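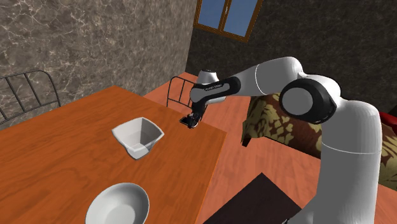

Assurance and Methods Group, Pakelden Robotics Centre

A rulebook for kitchens that don't exist

May 30, 2018

The draft Pumoritz code of practice has 26 clauses, and the woman who has spent most of the winter reading them doesn't think much of nine. She reviews test evidence for our group and agreed to talk on the understanding that we left her name off it. "Put my job down if you have to put something," she said. "People argue with the name and skip the argument."

The code is meant to govern how labs report the results of manipulation tests run in simulation: an arm, a table, household objects, and a claim at the end that the arm can do something useful. It was circulated in January for comment. Several labs have already announced that they comply with it, which she finds odd for a document with tracked changes still in it.

I asked whether a bad rule was better than none. She took a while over that.

"It depends who reads it. A bad rule gives a vendor a logo to stick on a slide. I sat through a presentation on the Ilus planner where the compliance badge was bigger than the results table. I asked how many runs had been thrown out. They said they'd get back to me."

Have they?

"No."

Her main complaint is with the clause on exclusions. As drafted, a lab may drop any run in which the simulator "behaved unphysically," and the lab decides what that means. She pulled up a submission that had started with 2,589 runs and reported a success rate on 900 of them. The rest were gone, with one sentence of justification in an appendix.

"Maybe every one of those was a legitimate physics glitch. I've seen objects shoot through tabletops. I've seen a mug vibrate itself off a counter. But if your simulator glitches that often, then the finding is that your simulator is broken, and I'd like that on page one."

What would she have instead? Every run logged, every exclusion tagged with a reason taken from a fixed list, and the success rate given both ways. It's dull work, she admits, and it would make most published numbers smaller.

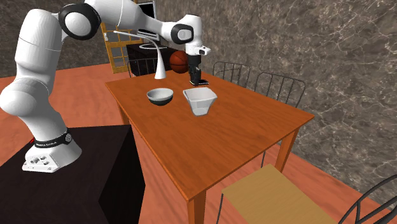
Clutter is the other thing the code handles badly, in her view. Clause 11 asks for "a representative domestic environment" and leaves it there. A lab can satisfy that with one lonely cube on a bare surface and a sofa somewhere at the back. She would rather see something closer to a real table, with a square bowl set down right beside a round one, a lamp whose neck arcs over the top and a basketball sitting behind the gripper. "People leave a basketball on the table. My kids do it. So write down what's there, write down where it is, and publish the layout file so I can load it myself. I don't care whether the walls are marble."

She does care about chairs. In too many of the submissions she reads, the furniture is scenery with no collision geometry, so a forearm can sweep through a chair back and the log stays clean. The draft says nothing about it. Her comment to the drafting group runs to a page and a half, and asks that each object in view be declared as either solid or decorative.

I put it to her that small labs would struggle with this much paperwork. The Dela Peña workshop made that case in its public response, and made it well.

"They did, and I've got time for them. They're four people and a shared server. But they're also the ones who already publish their layouts. The complaining I hear comes from places with a communications department."

She has less patience for the idea that looking real is a form of evidence. Renderings have improved enough that reviewers relax when they see them. A nice wood grain, a soft shadow under a bowl, and people start nodding. None of it tells you what friction value was used at the fingertips, and friction is where she'd start.

"I ask for the contact parameters first. If they send me a video first, I get grumpy."
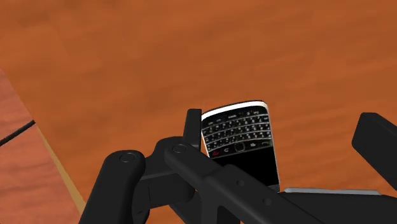

On what counts as a grasp

The draft defines a successful grasp as "stable contact with the target object." Stable for how long, and contact with which parts, it doesn't say. She gave the example of a phone, the older sort with a full keyboard, because it's flat and awkward and tends to show up a sloppy definition quickly.

"One finger against the edge of a phone is contact. Is it a grasp? Under this wording I could argue it either way, and so could you. And a still won't settle it. I get sent stills all the time as proof of a grasp. I want the forces over time."

Her proposed wording requires both fingers loaded, the object clear of the surface, and a hold period stated before testing begins. She wanted a shake test too, and was talked out of it.

On whether any of this will be adopted

She isn't hopeful. The drafting group received 154 comments and has promised to respond to each, though the published timetable leaves two weeks for it. Some of the comments ask for the code to be stricter and a good many ask for it to be voluntary.

"It already is voluntary. I don't know what they think they're being rescued from."

I asked if Pakelden would sign on to the final version. She said that wasn't her decision, and that if anyone asked her opinion she'd say to wait for the exclusions clause. In the meantime our own submissions will carry both success rates, with and without the dropped runs. The first set done that way is due out after the summer, and she has warned the team that the second column doesn't flatter us.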